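Shelf Facing Gallery: Small Juice Cartons

October – by the Birnby store desk
Reading time: 3 min

Small drink cartons are light and narrow, and they drift out of line faster than bottles or cans. This page covers the ambient juice bay at the Amgate shop, bay 44, middle shelf. The shelf surface is dark gray, which makes gaps easy to spot.

Facing starts with one brand at a time. Cartons of the same product are brought together side by side, then squared up as a block. Pressure goes on the two outer cartons, low down, so that the tops stay level.
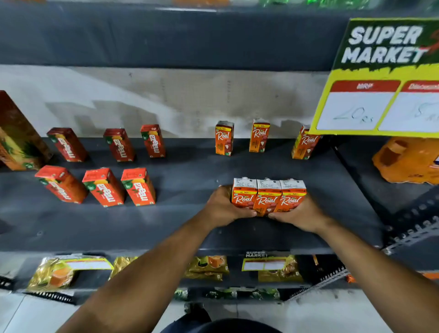

Once a block is straight, it can be moved as a unit toward the shelf edge. Orange Real cartons and red-and-orange Maaza cartons share this shelf, so the boundary between the two brands is set first – everything else is measured from it. Logos face the aisle. A carton that leans is stood upright before its neighbors are closed up against it.

Price signs are checked last. Stock behind a sign should be pulled clear of it and the sign code compared with the bay sheet.

Recent galleries
Skundo end caps, before reset
Karamanlidis dry goods, bay 156
Chilled dairy: front row spacing
Label holders, part 657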